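Chapter 6
Putting Books in Order

In this chapter
Why order matters on a small shelf
Sorting before shelving
Laying books flat and standing them up
Choosing a rule and keeping to it

Key terms: shelf order, flat storage, stack, sorting surface, overflow

When Noémi Simon took over the reading room in Kerkstead, it held 2,386 books and had no list. Most of them were on shelves, and most of those shelves were full. Readers asked for the same few novels again and again, and it could take her 30 minutes to find one. Her first step was to clear one small unit completely and fill it again by a rule she wrote on a card.

Chapter 5 dealt with large collections, where a catalog does much of the work. This chapter deals with the small shelf: the kind found in a classroom, a bedroom, or a waiting room. A small shelf rarely has a catalog. The reader finds a book by looking, so the way the books are placed has to do the job that a list would do elsewhere.

6.1 The shelf and the table

Shelving takes two surfaces. One is the shelf. The other is the sorting surface, which is any clear, level place near the shelf where books can be laid down while you decide where they belong. A table is best. The floor will do, but it is hard on the back and on the covers.

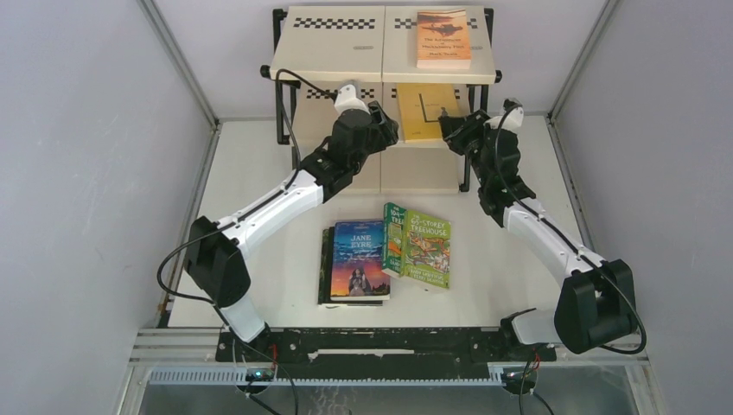
Figure 6.1 Books on both levels of a shelf unit and on the table in front of it. The Adventures of Huckleberry Finn lies on the top level.

A book lying on its back with the cover up is in flat storage. Flat storage shows the whole cover, so a title can be read from a distance. It also takes up a lot of room. One book placed on top of another makes a stack, and a stack hides every cover but the top one. In Figure 6.1, Jane Eyre can be read at once, but the dark book under it cannot be named without lifting the one above.

During sorting, spread the books side by side where you can. A row in front of the shelf is easier to work from than a pile, and books can be moved along it until the order is right.
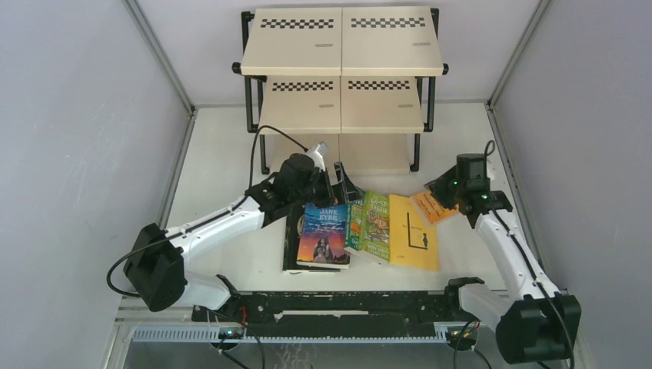 Once the row is settled, begin with the level that readers see first. Put the books most often asked for there. Books that do not fit are called overflow, and they need a place of their own before shelving starts. Réka Dobos, who ran the school library at Stadness, kept 475 overflow books in labeled boxes and changed them over each June.

Before you read on
Choose a shelf you use often. Write down the rule that decides where each book goes. If you cannot find a rule, write down how you would explain the shelf to a visitor. Keep your notes for Section 6.2, where we compare order by author with order by size.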